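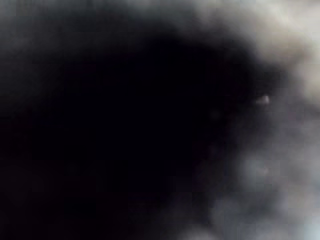 # Rukton two-arm home robot: hire page

Hire from Sornitz, $547 a week including delivery, set-up and pick-up. Last updated 15 August 2023.

The Rukton is a floor-standing robot with two arms, each ending in a gripper. It picks up light household items and puts them somewhere else. We hire it to research groups, care providers and appliance makers who want to try it in a furnished room. We don't sell it for home use, and we don't expect to for a while.

Most people who ring us want to know whether it can do the chores yet. It can do parts of some of them, slowly, with an adult in the room. If you need a tidy house by dinner time, hire a cleaner.

## What it can do now

- Pick up soft items from an open floor and drop them in a bin or basket.
- Move a cushion from the floor to a sofa. Expect it to land on the seat, though not always the right way up.
- Carry a light item from one room to another if the doorway is clear and there is no step.
- Hold a bag open with one gripper while the other puts things in. This needs someone at the controls.

## What it can't do

- Fold laundry to a standard you'd be happy to put in a drawer. Tea towels are passable. Fitted sheets are hopeless.
- Pick up coins, hair elastics or anything flat on carpet.
- Lift more than 400 grams in either gripper at full reach.
- Reach under furniture or behind it.
- Wash dishes. The wrists are not sealed.
- Tell rubbish from something you wanted to keep.

## Cameras and lighting

The head camera looks down over the arms and the floor in front. Each wrist carries a small camera of its own for the last bit of a reach. The wrist cameras can't focus at very close range, and a dark item held up near the lens will blot out most of the view. The software then falls back on the head camera and slows the arm down. You can change the speed in the Wavix control panel under Motion.

Even room light works best. Strong sun through a window washes out pale surfaces, and our operators usually draw the curtains on that side.

## Working in a living room

Living rooms are where most hirers start, as the floor is mostly open and the furniture is soft. The Rukton will work on low-pile carpet, vinyl or timber. Striped and patterned carpet is fine for driving, but can confuse the object finder, which sometimes marks a dark stripe as a sock. Turn the threshold up a notch if you see this.

Tufted sofas are harder than flat ones. The fingers tend to close on the upholstery along with whatever was lying on it. Lesego Xaba, who runs our training days, teaches a grasp from the side for these, with the fingers kept just above the seat.

Plump cushions are easy to grip by a corner and awkward by an edge. Keep lamps, thin stands and wire baskets out of the arms' reach, or mark them as no-go areas on the map before you start. The robot sees thin poles poorly.
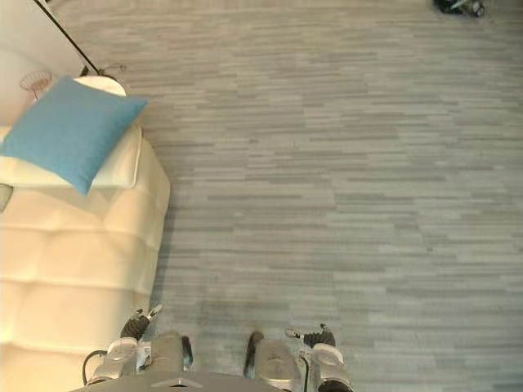 ## What's in the hire

- Rukton robot with both arms fitted
- Charging dock and mains lead
- Hand controllers, 2
- Spare finger tips, 8
- Laptop with the Wavix control panel installed
- Emergency stop on a neck strap

The Kovačević soft-grip fingers are extra and need to be booked ahead. They help with fabric and do nothing for hard items.

## Before delivery

Measure your narrowest doorway and send us the figure with your booking. Roll up loose rugs. We need a clear patch of floor by a power point for the dock, and it has to stay clear for the whole hire.

Pets and small children must be out of the room whenever the arms are powered. The person wearing the emergency stop shouldn't be the person using the hand controllers.

## From a recent hirer

"We had it for a week in August. It cleared a floor of soft toys in the time it takes me to drink a pot of tea, and I'd have done it in a minute. It was steady, though, and my team learned a lot from watching where it got stuck. The sofa beat it most days."
Doina Kadrić, care equipment assessor

## Booking and support

Bookings go through Eleni Lazarević at the Sornitz front desk. For faults during a hire, ask for Spyros Ivanov and have the log file open on the laptop. Please don't unplug cables at the wrist or shoulder yourself. Finger tips are the only part hirers may change.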